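Störung am Greifarm in Osstead: Ursache gefunden

Im Juni ist der Greifarm in der Werkstatt Osstead mehrfach während der Fahrt stehen geblieben. Betroffen waren 3 von 20 Durchläufen an einem Vormittag, jedes Mal mit derselben Meldung, Fehler 349 (Greifer meldet keine Endlage). Verletzt wurde niemand. Beim dritten Stillstand hat Fahad Magsi den Arm über den Not-Halt abgeschaltet und die Station gesperrt.

Zunächst fiel der Verdacht auf die Software, die kurz zuvor aus Grusville eingespielt worden war. Irina Olteanu hat die Protokolle mit denen der baugleichen Station in Sendardale verglichen und dort keine Auffälligkeiten gefunden. Der Fehler lag am Kabel zum Greifer. Es war am Handgelenk zu straff verlegt und hatte bei stark gedrehter Stellung zeitweise keinen Kontakt. Die Steuerung hat in diesen Fällen richtig reagiert und angehalten.

Das Kabel wurde getauscht und mit mehr Spiel neu befestigt. Der Arm läuft vorerst mit verringerter Geschwindigkeit. Die Firma Arain liefert eine andere Zugentlastung, die nach dem Einbau noch abgenommen werden muss.

Bis dahin gilt für alle, die an der Station arbeiten:

Nach Fehler 349 nicht quittieren und weiterfahren, sondern Fahad Magsi anrufen.
Nicht zwischen die Greiferfinger fassen, auch wenn der Arm steht. Er kann nach einer Unterbrechung noch nachschließen.
Jeden Stillstand mit Uhrzeit und Armstellung ins Stationsbuch eintragen.

Fragen zu den Protokollen bitte an Irina Olteanu.
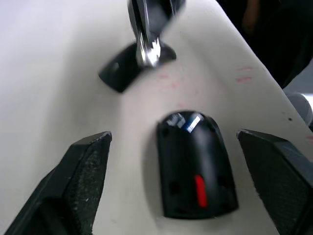
Arbeitstisch an der Station Osstead, vom Handgelenk des Arms aus gesehen. Vorn die beiden Greiferfinger.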